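Bathroom Bits - The Gallery

Home / Our House / Gallery

We moved into the house on Skellum Lane in April with one bathroom, 2 shelves and far too many bottles between us. I've been sorting it out bit by bit ever since (mostly in the evenings, with the radio on) and friends keep asking where things came from, so I thought I'd put it all on one page. It's only a small room, so please don't expect a spa!

The basin end was the worst of it. Everything used to sit along the back of the tap, and every time you washed your face something went in the sink. My friend Neelam lent me a tray to try, which was lovely but much too wide, and I gave it back after a fortnight.

What I wanted was something that stands up and keeps to its own corner. I looked at a wire caddy from Nieminen, but it would have wobbled on our ledge and I'm fussy about wobbling. Intan said to go for plain white and stop dithering, so I did - she's usually right about bathrooms, and she was right about the blind as well.

I also wanted separate compartments, one wide and one narrow. If it's all one big pot, the comb ends up at the bottom with the hair grips and you have to tip the whole lot out before work.

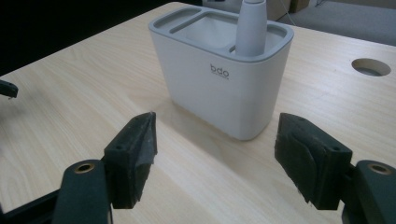
The wide side is going to be for floss, plasters and the little tubes that never stand up by themselves. Anything tall can go in the narrow slot. I like a soft corner in a small room too, because I'm forever catching my elbow on things, and white goes with our tiles without any effort from me.

Next on my list is the cupboard under the basin, which still has 3 half-used bottles of the same shampoo in it and a bag of sponges I can't account for. Aleksi has promised to put up a hook for the dressing gowns as well. More pictures when the cupboard's done - leave a comment if you've found a decent soap dish, as I'm still looking!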